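Student Project Report: Packaging Design Competition, Product Design Year Two

The packaging design competition is run each year by the Plodell Student Design Society. Entrants were given a short brief in December and had until the end of the winter break to submit a package for a dry snack, with drawings and one full-size sample.

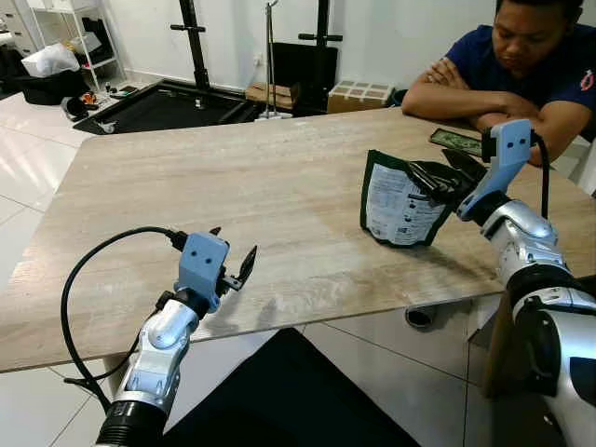

Gwilliam Campus, 4 February 2022 - The final round was held in the ground floor studio, with 24 students taking part in 10 teams. Lecturer Mererid Samuel opened the session and went over the marking scheme. Each team had to keep the material cost low, use no more than 2 printed colors, and fit a net weight of 400 grams. Alun Mostyn of Stasto, the sponsor, sat on the judging panel with her.

Our team was Idris Powell, Sowmya Kamath and Tae-yang Song. We called our entry Costeo. Sowmya drew the lettering, Idris worked out the folds and Tae-yang did the costing. The first sample split at the bottom seam when filled, so we widened the glue flap and cut it again.

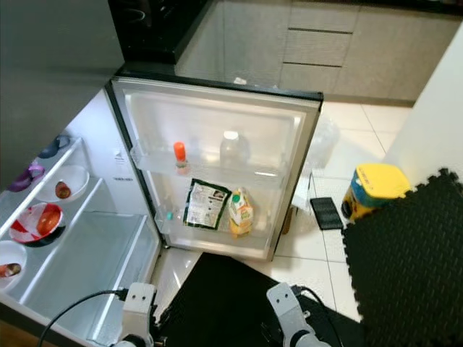 Bowls of fruit on the refrigerator shelves.

The judges asked most teams about storage after opening. We had planned a tuck-in lid for this, but the panel found it slow to close, and we lost marks there. They liked the lettering and said the cost sheet was easy to follow.

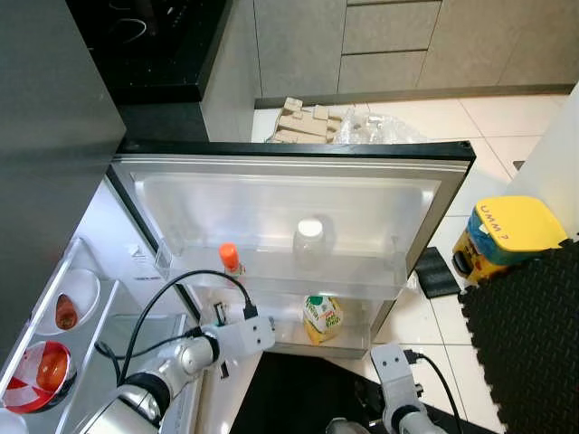 We placed third overall. Changes we would make are a shorter lid, a heavier board for the base and an earlier test with the full weight inside. The drawings have been handed to Ms. Samuel and will go in the department file with the marked cost sheet.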